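首页 讲座 讲稿 往期 订阅 联系

讲稿备注:一个党的支部开会,到底在开什么

(自己看的版本,上台之前再顺一遍。第二段容易讲快,慢一点。)

大家好,麦克风后面听得见吧?好。

我先说一下我今天不讲什么。我不讲总统,不讲大选,也不讲谁该下台。这些你们打开手机就有,轮不到我。我想讲的是一个特别小的东西:地方党支部的例会。就是那种晚上七点半,在一间借来的屋子里,暖气要么太热要么没开,十几把椅子坐了一半的会。

我研究政党,读了很多年论文,读到后来有点心虚。论文里的政党像一个人,“该党决定”“该党转向”“该党拒绝”。可是一个党怎么“决定”呢?它又没有脑子。我就想,那我去最底下那一层看看好了。于是就有了后面这些事。

(这里停一下,喝水。)

我跑的地方叫 Priswood。没听过很正常,我去之前也没听过。它有一个镇议会,有一条铁路,铁路那边还有一片叫 Morin 的新区,房子都是后来盖的,住的人跟老镇上的人几乎不来往。这个“几乎不来往”后面很要紧,先记着。

我看的那个支部,名册上有 670 个党员。第一次听到这个数我还挺兴奋的,心想样本够大!结果第一次去开会,屋里的人一张长桌就坐下了。其他人呢?交党费,收邮件,投票的时候投一票,别的时候不出现。这不是懒,很多人入党就是为了表个态,跟给某个电台捐点钱差不多,捐完了你不会要求去电台坐班。

所以第一个要讲的意思是:我们说“党员怎么想”的时候,多半是在说两拨人。一拨在名册上,一拨在屋子里。他们的想法有时候差得很远。写政党的书大多数讲的是第三拨人,就是上面的领导层。这三拨人凑在一块儿,被我们叫成一个名字。

(翻页。)

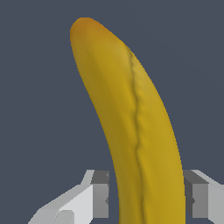
作者:本场主讲人 | 发布于 26/01/2026 | 栏目:讲稿

好,接着说那间屋子。

我一开始以为开会就是吵架。派系嘛,总该有派系。我带着本子去,准备画图,谁跟谁一伙,谁恨谁。头两次会我一个字都没记下来,因为他们花了四十分钟讨论信封。真的是信封。传单要不要装信封,装了显得正式,不装省钱,有个老先生觉得不装信封的东西没人看,有个年轻人说装了信封的东西才没人看。我坐在后排,心想我大老远坐火车来听这个。

后来我把这段录音(他们同意我录的)翻出来重听,才听出点意思。想装信封的那几个人,都住老镇。他们的传单是亲手送到认识的人家里的,装信封是礼貌。不想装的那几个,要跑 Morin 那边,一栋楼几十个信箱,门还进不去,能塞进一张纸就算赢。两边说的是同一件事,背后想的是两种选民,也就是两种党。一种党是熟人的党,靠脸熟;另一种党是生人的党,靠那张纸上写了什么。

你看,派系在这儿呢!只是它没挂牌子。它藏在信封里头。

(这里一般会有人笑。没人笑也往下走。)

我读文献的时候,派系通常有名字,某某派,某某系,有领袖,有报纸,有年会。这种派系当然存在,在有些国家强到可以跟政府对着干,哪怕政府就是自己党的。但是在支部这一层,我看到的派系都没有名字,你去问他们,他们会很真诚地告诉你“我们这儿没有派系,我们就是意见不同”。我觉得他们没有骗我。人在里面的时候,看到的就是一件一件具体的事,是外面的人才把它连成线。

那连成线对不对呢?这是我想留给各位琢磨的一个问题,我自己也没想好。我有时候觉得自己画出来的那张图太漂亮了,漂亮得可疑。

讲第二件事,候选人。

镇议会要选人,支部要推人。规矩是写在章程里的,章程我复印了一份,很厚,订书钉都订不住。按照规矩,任何党员都可以报名,报名之后面谈,面谈之后全体投票。很民主吧?那一轮有 4 个人报名,我数得清楚,因为这就是我要看的东西。投票那天晚上去了多少人我就不说了,反正比平时多,屋子里得站着。

可是投票之前那几个星期才是正戏。有人打电话。不是拉票的那种电话,更像是问候,“最近怎么样啊,膝盖好点没”,聊到最后带一句,“对了,你那天晚上来吧?”就这一句。没说投给谁。接电话的人也不用问,谁给你打的电话,你就知道是怎么回事了。我后来跟一位老党员聊,她说她接了三个这样的电话,最后投给了最先打来的那个,“因为他先想到我”。

我当时听了有点失望,我承认。我想听的是她比较了政纲。但回家路上我又想,比较政纲的前提是政纲有区别。那四份东西我都看了,全在说停车、公交、图书馆开放时间,顺序不一样罢了。在这种情况下,看谁先想到你,也算是一条线索吧?至少说明这个人以后可能会接你的电话。

(如果时间紧,下面讲 Viner 这一段可以砍掉一半。)

对照的例子在 Viner,离 Priswood 坐车一个多小时。同一个党,同一份章程,一个字都不差。但是 Viner 的支部推候选人几乎没有竞争,我去的那几回,从来都是一个名字报上来,大家鼓掌。刚开始我以为那里是有人说了算,是那种老派的“地方老大”。结果去了发现,说了算的人没有,愿意干的人也没有。一个名字报上来,是因为大家求了他半个月。

所以同样是“没有竞争”,可以是因为权力太集中,也可以是因为根本没有人想要那点权力。从数据上看这两种情况一模一样,都是一个候选人,全票通过。我手头那份全国的资料表格里,Viner 这样的地方统统被归进“高度控制”那一栏。我看到那一栏的时候差点把咖啡喷出来。控制?他们连开门的钥匙在谁手里都搞不清楚。

这件事对我影响蛮大的。我以前也做那种表格,做得还挺得意。现在我看到“控制”“纪律”“凝聚力”这些词,都要先问一句,你是怎么知道的?是有人被罚过,还是没有人想过要违反?

第三件事,讲讲党纪。

议会里投票,党团要一致,这个大家都懂。镇议会也有党团,也开会,也有人管着投票。五月份的时候 Priswood 闹过一回,为了铁路边上那块地。一个开发项目,名字叫 Undik(别问我是什么意思,我问过,给我的解释有三个版本),要在那块地上盖房子。党团的立场是支持。可是老镇那边的议员,天天在菜场被人拽住袖子问,你们怎么能答应?

投票那天晚上,有一位议员没有投反对票,也没有投赞成票,他去上厕所了。去了很久。等他回来票已经投完了。

(停。让他们自己想。)

记录上写的是“缺席”。在我那种表格里,缺席是不算违纪的,缺席就是一个空格,处理数据的时候往往直接扔掉。可是那天晚上整间屋子的人都知道他在干什么,主持会议的人还特意多等了一会儿才叫投票。我觉得她多等那一会儿是给他时间走开。你要说这是违反纪律,好像是;你要说这恰恰就是纪律在起作用,也说得过去,他没有公开翻脸嘛,党团也没有逼他。双方都留了面子。

我跟同行讲这个故事,有人说这是轶事,不能当证据。我同意一半。一趟厕所当然不能推翻什么理论。但如果我们的空格里有很多趟厕所呢?扔掉它们的时候,我们扔掉的可能就是自己最想找的东西。

讲到这里我稍微退一步,说说方法,保证不长。

我的笔记加起来超过 1,000 页,大部分是废话,包括上面讲的信封。我试过用软件去编码,给每段对话贴标签,贴到后来标签比对话还多。最后用的是很土的办法,把每次会议的笔记打印出来,摊在地板上,拿彩色铅笔画。我家的猫对此有不同意见。

土办法的好处是你会看见时间。软件给你看的是哪个词出现得多,地板上看见的是哪件事拖了多久。信封那件事,断断续续拖了 5 次例会。一件事能拖这么久,一定不是因为它本身有多难。凡是拖得久的,我都回去重听,十有八九下面压着别的东西。这算是我给在座想去做田野的同学唯一的实用建议:别追着大事跑,去看哪件小事总也完不了。

还有一条,坐后排。坐前排的人会被要求帮忙搬椅子,搬了椅子就成了自己人,成了自己人就有人给你打电话问膝盖了。(我后来还是搬了。没办法。)

好,那回到一开头那个问题,一个党怎么“决定”?

我现在的答案是,很多时候它没有决定。它拖着,绕着,有人累了,有人搬走了,有人先打了电话,然后某一天大家发现已经在这么做了。传单最后是怎么弄的呢?老镇那边装信封,Morin 那边不装。没有投过票,会议记录里也查不到。我问是谁定的,他们互相看了看,说,不是一直这样吗?

我知道有人会问,那这跟大的政治有什么关系。有的。我们现在老说政党空心化,党员少了,活动少了,全变成竞选机器了。这个说法我大体是信的。但它默认了以前是实心的。我去翻过 Priswood 支部的旧记录,纸都发黄了,字也难认,里头同样是来不了几个人,同样在抱怨年轻人不参加,同样在为一笔复印费扯皮。名册是比现在厚得多,屋子里的人嘛,看签到好像差不太多。所以空掉的到底是哪一层?如果是名册那一层,那要紧的是钱和代表性;如果是屋子里那一层,那要紧的是谁来干活。这是两个不同的毛病,药方也不该一样。

我没有资格从一个镇推到一个国家,这个我心里有数。Priswood 有它自己的脾气,比如那条铁路,把一个支部劈成两半,换个没有铁路的地方故事就得重写。我下一步想去的就是没有这种分界的地方,看看信封会变成什么。

(提问环节之前,记得说一下材料怎么要。)

笔记我处理过之后可以给大家看一部分,名字和能认出人来的细节都去掉了。想要的结束之后过来跟我说,留个邮箱就行。录音不给,当初答应过他们的。

可能会被问到的几个,先给自己备着:

问我站哪边的:不回答。我跟他们也没说过,他们倒是猜得很起劲,两边都觉得我是自己人。

问女性党员比例的:手头没有可靠的数,别硬编。可以讲打电话这件事多半是谁在做,那个我看得比较清楚,主要是年纪大一点的女党员,而且这个活儿从来不写进任何职务说明里。

问线上会议的:他们试过。信封那件事在线上讨论过一回,有人一直没开麦,说了好长一段谁也没听见,下一次又回到屋子里了。

问 Viner 后来怎么样:还是一个名字,还是鼓掌。那个人又被求着干了一届。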